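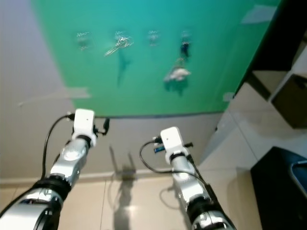 Oct 10, 2023

Day three on the key task. Started at the usual time, both arms homed without errors. Last night's change to the left wrist limit was still in the config, so I reverted it before doing anything else.

The chore as written in the Clanora list is "small items: pick up, hang up, take down." Rosine ranked it easy in May, below folding and above wiping. I would move it up at least two places. A key lying flat gives the fingers very little to close on. It tends to rotate around the first point of contact, and the ring goes one way while the blade goes the other. A person handles this by dragging the key to an edge or tipping it up with a fingernail. We have no fingernail.

Ran 30 attempts before lunch under teleoperation, Vasylyna driving. 21 ended with the key held well enough to lift clear. Of the other nine, most were the fingers riding over the top, and two were my fault for calling the reset early.

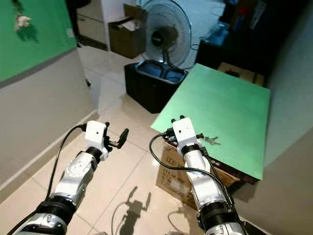
Approach height matters more than I had written down on the first day. If the fingers come in too high they close on air, and if too low they press on the board and the whole thing shifts under the load. Vasylyna has started coming down slowly on one side and letting the contact settle before closing. It costs time. Her good picks are slow enough that anybody at home would have put the key away and left the room.

Hanging is worse than picking. The ring has to present itself open toward the hook, and once the key swings, the camera on that side loses the opening. Akua suggested using the second arm to steady it. We tried that after lunch and got two clean hangs, then a tangle with the cable loop on the right side. Retaped the loop. Soft items are better behaved: they can be grabbed nearly anywhere, and a bad grasp still ends as a grasp. 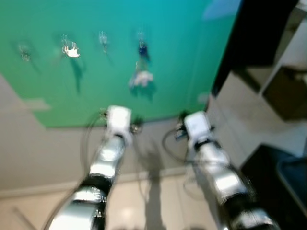
Both arms toward the green wall, small items along the top.

Dela called from Issahaku and asked again whether he can tell the shop people that the arms will do the pegboard wall by spring. I said no. Taking packaged goods off a peg, maybe, with fixed spacing and one product per peg. Mixed loose items, no. He asked for a number and I wouldn't give him one. The log stands at 346 attempts and all of them had a person on the controls, so they say what the hardware can reach and hold — they say nothing yet about what it does alone.

My own view, for the record, is that the grippers are adequate and the sensing at the fingertips is the weak part. Obed disagrees and thinks more data will cover it. We left it there.

To do tomorrow: check the right camera clamp for play, relabel the afternoon runs (I used the morning prefix), ask Rosine for a key with a larger ring. Fan off before locking up.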